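Ostik Laundry Concentrate, unscented

By Terence Sedgwick
19 June 2023

Ostik is a liquid detergent for cotton, linen and cotton blends. It is made for top-loading and front-loading machines and contains no perfume, dye or fabric softener. It replaces the older Fallulus powder, which was withdrawn in December.

The liquid is thin and pours clear. It foams very little, so the drum may look as if no detergent has been added. Do not add more on that account. Excess product stays in the fibers and leaves colored cotton feeling stiff.

Dosing

Use 2 capfuls for a normal load and 4 for a heavily soiled load. The cap is marked on the inside. In a front-loader, pour into the main wash compartment. In a top-loader, add to the water before the clothes go in. For hand washing, a quarter of a capful in a basin is enough. Hard water areas should dose at the higher mark.

Temperature

The enzymes work from cold up to warm. The cleaning effect on body oils is best at around 70 degrees Fahrenheit or higher. Very hot cycles are safe for the fabric if the care label allows them, but the enzymes lose strength early in the cycle. Chlorine bleach should be kept for a separate wash.

Not suitable for

Wool, silk, down, and anything with a waterproof coating. For those, see Bullida Fine Wash, sold by the same supplier.

Packaging and storage

Supplied in a 400 ml bottle with a screw cap. Keep the bottle upright and above freezing. If the liquid has turned cloudy in a cold room, bring it indoors and let it clear before use. The refill pouch fits the same bottle and is stocked by Stefanou. Formula notes are by Katsuhiko Hamada and are printed on the back label in small type.
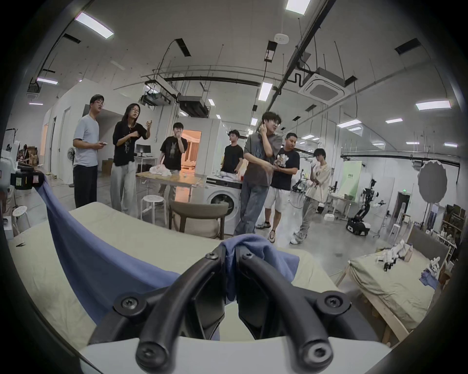
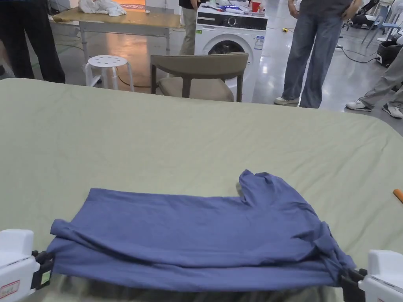

Blue T-shirt, partly folded. 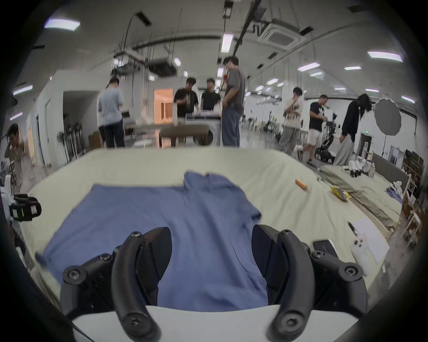
Can Ostik be used to treat a stain before washing?

Apply a few drops directly to the mark, rub in with a damp cloth and leave for ten minutes, then wash as usual. On dark or bright colors, test an inside seam first. Do not let the liquid dry on the fabric.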